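How to Observe an Asteroid and Report Its Position

Search this site: Enter keyword

218 shares

January 10, 2021

Asteroid positions are measured all over the world every clear night, and a fair number of those measurements come from people working in back gardens. You do not need a large telescope to start. A 200 mm reflector on a driven mount, a monochrome camera and a reasonably dark sky will reach plenty of known objects. This page takes you through a first session, from choosing a target to having a set of measurements you could send in.

It assumes you can already polar align your mount, focus the camera and take a sharp exposure of a star field. If not, spend a few nights on that first.

Before you start

You need your latitude, longitude and height above sea level. Take them from a good map or average a long GPS reading. An error in your position matters more for objects passing close to the Earth, where a small shift on the ground changes the apparent place against the stars.

You also need the correct time on the computer that runs the camera. Install a time synchronisation program and set it to check at short intervals. A main belt asteroid moves slowly and will forgive a small error. A fast near-Earth object will not. Check whether your camera software writes the start or the middle of the exposure into the file header, and make a note of the answer.

Step 1: Choose a target

Pick a numbered main belt asteroid for the first attempt. Its orbit is well known, so you will be able to tell at once if your measurements are wrong. Look for one that is:

- at least 30 degrees above the horizon for two hours
- brighter than magnitude 16
- well away from the Moon
- clear of the Milky Way, where the star fields are crowded

Generate an ephemeris for your own location and print it, or keep it open in a second window. You want the right ascension, the declination, the rate of motion and the direction of motion.

Step 2: Work out the exposure

The asteroid should move by less than the width of a star image during one exposure. Divide the star width in arcseconds by the rate of motion in arcseconds per minute. If your stars are 3 arcseconds across and the asteroid moves at 0.5 arcseconds per minute, the limit is six minutes. In practice 60 seconds is plenty for a bright target, and shorter exposures lose less when a cloud or a gust of wind gets in the way.

Step 3: Take the images

Point the telescope at the predicted position for the middle of your session. Take one test exposure and compare it with a star chart to confirm the field. Then take three sets of images with a gap of twenty minutes between sets. Each set can be five or six exposures. Do not move the telescope between sets unless the field has drifted.

Take dark frames at the same temperature and exposure length before you pack up. Flat fields help too, particularly if there is dust on the camera window. 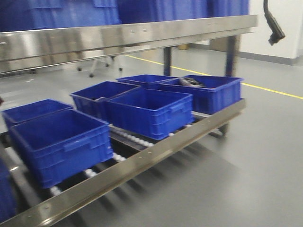

Volkan Canpolat wrote to say that twenty minutes was too short for him. His first target was close to its stationary point and had hardly shifted between sets, so he went back the next night and left an hour between them, after which the object was easy to pick out. He suggests reading the rate of motion off the ephemeris before deciding on the gap, and that is sound advice. Aim for a shift of at least five star widths from the first set to the last.

Step 4: Find the object

Calibrate the images with the darks and flats, then align them on the stars. Load one image from each set and blink them. The stars stay put and the asteroid steps along in a straight line. Hot pixels and cosmic ray hits can fool you, but a hot pixel will follow the drift of the telescope and a cosmic ray appears in one image only.

If nothing moves, stack each set and blink the stacks. A faint object that is lost in the noise of one exposure will often show in five added together.

Step 5: Measure it

Open the images in an astrometry program. It will match the stars against a catalogue and work out the scale and rotation of the field. Use as many catalogue stars as it offers, and throw out any that are saturated or double. The typical residual for the fit should be well under one arcsecond. If it is larger, check the focus and the focal length you have entered.

Click on the asteroid in each image and let the program find the centre. Save the position, the time and the magnitude.

Step 6: Check against the prediction

Compare each measured position with the ephemeris. For a numbered asteroid the difference should be a few tenths of an arcsecond. If every position is off by the same amount along the line of motion, suspect the clock. If they are scattered in all directions, the images are probably too faint or out of focus.

Repeat the session on a second night with the same target. You will want two good nights on several objects before you apply for an observatory code, and the application asks for exactly this kind of data. Read the current instructions for the report format before sending anything, as a misplaced character can cause the whole batch to be rejected.

Keep the original images. Somebody may ask for them later, and they are also worth searching again for objects you missed the first time.

1,306 views | 14 comments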